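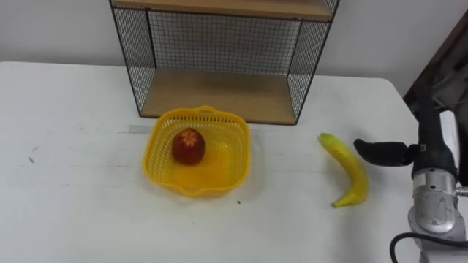
OK so a bunch of you asked what I think of the Flokarov arm kit now that I've had it a while. Thread time, get a snack.

Quick background: I run a two-person shop that packs fruit baskets and gift boxes. I am not an engineer. I can follow instructions and I own a decent set of hex keys, that's my whole resume.

The kit is the arm, a padded gripper, a power brick and a license for Stimach, the software you teach it with. Vusasach sells it as a bundle. You bring your own table. Setup took me one long evening and most of a pizza.

Teaching it is the fun part! You do the move yourself a bunch of times with the handheld controller, it saves each try, and then you hit train and go to bed. My first job was super basic: fruit off the table, into the yellow basket.

Apples, it got fast. 12 demos and it was picking them up better than my nephew does. I switched between red and green and it didn't care.

Bananas, ugh. They curve, they roll a little, and if you grab one too close to the tip it swings around on you. I kept showing it the same grab over and over and it kept hanging there right next to the banana like it was waiting for permission.

Salamatu Idahosa on the Vusasach support line finally asked if I always put the banana down facing the same way. Yep. I did. Every single time, stem toward me. So I redid the demos with the thing pointing all over the place and that helped a lot – still misses now and then, but I'm not yelling at it anymore.

Things I like: the finger pads are soft and I've had very few bruises. The stop button is big and easy to whack. And support picks up the phone, which I did not expect at this price.

Things I don't: the cable. Oh my gosh, the cable. It wants to be wherever your hand is. Get some clips before you do anything else. The manual also skips from page "plug it in" to page "advanced calibration" with pretty much nothing in between.

Speed, for the people who keep asking: roughly 15 seconds a piece for me. I can beat that by hand without trying. If you need fast, this is not your gadget. I want it for the boring stretch while I'm tying ribbon.

Someone asked about the Pawłowska arm. I only played with one at a friend's place. Nicer software, I'd say, but the gripper was hard plastic and I wouldn't trust it with a ripe pear.

Would I buy it again? Yeah, I think so, for light stuff and if you like to tinker. I'd skip the extended support plan until you've used up the free one.

Next up is getting it to put things on the shelf, and grapes after that. Please send me your grape ideas because I have none – I'm serious, replies are open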